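Makum Counter Notes

Version 3, last edited 6 July 2024
Maintained by Delali Amissah

What this is

A set of short written notes on how people lay out a kitchen worktop for breakfast and light snacks. Each note covers one stretch of counter and lists what stands on it, what lies flat and which things sit next to each other. The set holds 3049 notes in 22 plain text files.

How the notes are written

One line per object, in everyday words. Write "toaster oven" or "toaster", never a model name. If you can't tell what is inside a tin or jar, write "canister" or "jar" and leave it there. Fruit is named piece by piece -- an orange, an apple, a banana -- and the plate gets its own line. Bread in a toaster is listed under the toaster.
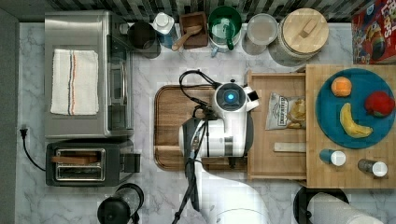 Things along the back wall go under "row". Mugs, jars and bottles often end up there together, and the order is not recorded. Trays and boards are listed as surfaces, so a bag of crisps in a tray is entered as "tray: crisps". A folded towel on top of an appliance is entered the same way.

Spice shakers caused trouble in the first version. Some were under "row" and others under "food". They now have their own heading wherever they are, including the ones lying on their sides.

Files

Each file holds up to 150 notes. The folder called nivard has the breakfast layouts and sequeira has the snack ones. The folder grastis is for notes still being checked, so leave it out of any totals.

Known gaps

Sinks and hobs are not covered. Notes from before January use "worktop" and "counter" for the same thing -- both are fine to search on.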